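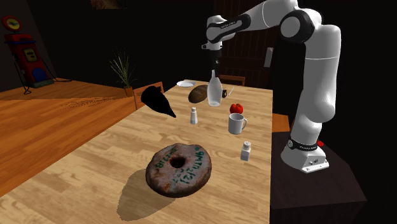

Figure 3. Simulated tabletop used for the pre-purchase trials, with the gripper at the neck of the bottle.

4.2 What the simulated trials can and cannot tell a buyer

The case for buying a second arm at Clirnby rested almost wholly on simulated trials such as the one in Figure 3. The supplier's argument, as put to us by Tindow, was that a site could settle its equipment list before spending anything on hardware. We think this claims too much.

The Plalonov scene set is generous with clutter. A mug, two shakers, a plate and a bottle share one table with a large ring-shaped object that looks like stone and seems to hover over the wood. Variety of this kind is useful for testing whether a controller can tell one item from another. It says little about how often a gripper pad will need replacing, and pads were the largest running cost in the Myklebust accounts we were allowed to read.

We ran 1124 simulated picks, of which 354 used the bottle as the target. Sæther's first draft of the budget took the pick rate from these runs and multiplied it up to a full working year. Fjeld objected, rightly in our view, that the simulator charges nothing for set-up, cleaning or a member of staff walking over to restart the cell. Her version set aside 200 hours a year for such work. That figure is itself a guess, but a guess of zero is worse.

Mounting was another gap. In the simulation the arm stands on its own pedestal beside the table, and the pedestal costs nothing. A real one has to be bought, fixed to the floor and checked, and the three quotes we received differed so widely that we could not give a fair average. The lowest left out delivery. We have entered a sum of around 3000 euros and marked it as weak.

None of this makes the trials worthless. They ruled out one gripper early, and the order of the remaining two did not change when we altered the lighting. We would accept them as grounds for a shortlist. We would not accept them as grounds for a payback period, and the payback table in the March proposal should be read with that in mind. Section 4.3 repeats the sums with Fjeld's hours included and the pedestal priced separately.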